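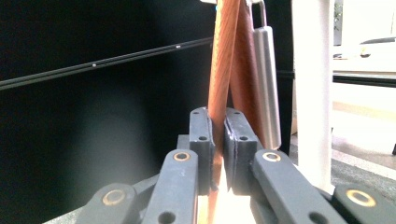 Ladder and Step Stool Check, With My Notes

Last gone over 25/01/2024

I own more ladders than a person with a one-story house ought to. There's the big Plarier extension ladder I use for gutters, a Dreken stepladder that lives in the garage, an old painted wood stepladder I got with the house, and a kitchen stool that everybody in the family stands on even though it was sold as a seat. I go through the whole bunch twice a year, once in January when I'm stuck inside anyway and once in September before leaf season. This is the sheet I use, cleaned up a little so other people can print it. My comments are under each item. Skip them if you just want the boxes!

BEFORE YOU START

[ ] Bring everything out where there's light.
I used to do this in the garage under one bulb and I missed a crack two times running. Driveway, daylight, done.

[ ] Wipe it all down first.
Old rag, warm water, a squirt of dish soap. Mud hides things. So does dried joint compound (ask me how my stepladder got so heavy).

[ ] Find the duty rating label and read it.
Mine says 200 pounds on the wood one, and that has to cover you plus your clothes plus the paint can plus the drill. I'm fine with a brush in my hand and not fine with a box of tile. If the label is gone and you can't find out what the rating was, I'd get rid of the ladder.

EXTENSION LADDER

[ ] Rails straight, no dents or bends.
Lay it flat and put your eye down at one end, like you're checking a 2x4 at the lumber yard. A small scratch is nothing. A crease in an aluminum rail means it's finished, and please don't hammer it back.

[ ] Every rung tight.
Grab each one and try to twist it. I go bottom to top and put a bit of painter's tape on any I don't like, then come back to those after a cup of coffee.

[ ] Rung locks swing and catch on both sides.
The Plarier has springs that get sticky. A little dry lubricant and some back-and-forth usually frees them up. If one catches and the other doesn't, it stays on the wall hooks until I've fixed it.

[ ] Rope and pulley.
Look for fuzz, flat spots and stiff places. I replaced mine with rope from Ollari, which is the hardware store out past the grain elevator, and they cut it to length for me while I stood there. Match the diameter of the old one or it'll jump the pulley.

[ ] Feet pivot and still have tread.
Mine were worn smooth on one side only, I guess from the slope by the back door. New feet came as a pair and took me ten minutes, most of it hunting for the right wrench.

STEPLADDER

[ ] Spreaders open all the way and lock.
Push down on them with the ladder open. Watch your fingers, I have the blood blister to back this up.

[ ] All the rivets there and snug.
The Dreken had one working loose under the second step. I wrote to the company and they sent a repair sheet that basically said don't, so that ladder is now the shelf my tomatoes start on. I bought another one the same size.

[ ] Sits flat, no rocking.
Try it on the kitchen floor. If it rocks there too, it's the ladder and you can stop blaming the driveway.

[ ] Wood ones: no splits, no soft spots, no paint over the rails.
Mine is painted, top to bottom, by somebody before me. Paint covers cracks, so I don't climb it anymore. It holds ferns on the porch and it looks great!

STOOLS

[ ] Legs tight, screws tight, feet not missing.
The kitchen stool is a Poulain and it's solid, but it's a chair. I finally bought a real two-step with a handle and put it right next to the stool so there's no excuse.

STORAGE

[ ] Hung flat on at least 2 hooks, 3 for the long one.
I had the extension ladder on two for years and it got a sag in the middle.

[ ] Kids can't pull it down.
Bungee cord across the front. Cheap and it works.

[ ] Anything that failed is tagged or cut up.
Don't set a bad ladder at the curb in one piece, somebody will take it home. I saw mine through the rails.

COMMENTS (3)

gutterguy6
Good list. I'd add looking for power lines before you carry a long one anywhere. My brother-in-law had a close call with an aluminum one and he's all fiberglass now.

porchferns
I have the exact same painted stepladder situation. Is there any way to strip it and use it again or is it plant duty forever?

Reply from the author
Good call on the wires, adding it to the September sheet. Porchferns, you could strip it and look, but by the time I'd bought the stripper I was halfway to a new ladder, so mine is staying with the plants.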